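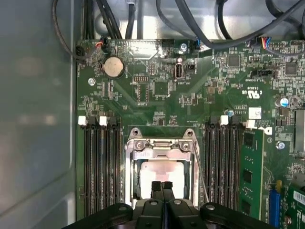 How should old records be stored?
Upright, in paper-lined sleeves, on a shelf that doesn't get direct sun. Stacking them flat puts weight on the ones at the bottom and they warp over time.

Most of the tips on this page come from sorting the folk and choral LPs left to us by Bronisława Stępień. The same habits work for a shelf of 20 records or a full wall.

Dusting before play
Use a dry carbon fiber brush. Set the record turning, rest the brush lightly across the grooves for two or three turns, then sweep it off toward the edge. Wipe the brush on its handle guard and not with your fingers.

Washing a dirty record
Mix distilled water with one small drop of plain dish soap per quart. Keep the label dry – a plastic lid held over it works well enough. Wipe along the grooves with a soft cloth, rinse with clean distilled water and stand the record in a dish rack.

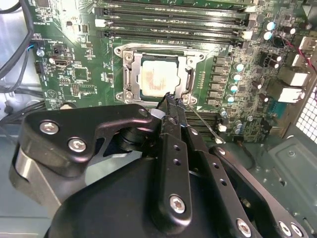 Leave it there until both sides are fully dry. Putting it back early traps water in the sleeve, and paper sleeves grow mold fast in August. Do not use a hair dryer.

Don't try this on shellac 78s with any cleaner that contains alcohol. It eats the surface.

Sleeves and liner notes
Replace torn inner sleeves and keep the old ones behind the jacket if they have printing on them. Loose lyric sheets and booklets go in a separate clear sleeve. For split seams, use acid-free book tape on the inside of the jacket. Our Jistov choir set had been mended with kitchen tape, and the yellow stain never came out. 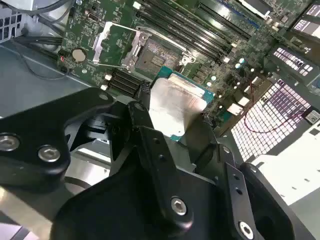

CDs and tapes
Wipe a CD from the center straight out to the edge, never in circles. Broken jewel cases are easy to swap – move the tray card over first, then the booklet.

Wind cassettes all the way to one end before putting them away. Keep them off the top of speakers.

Page last updated 30/09/2026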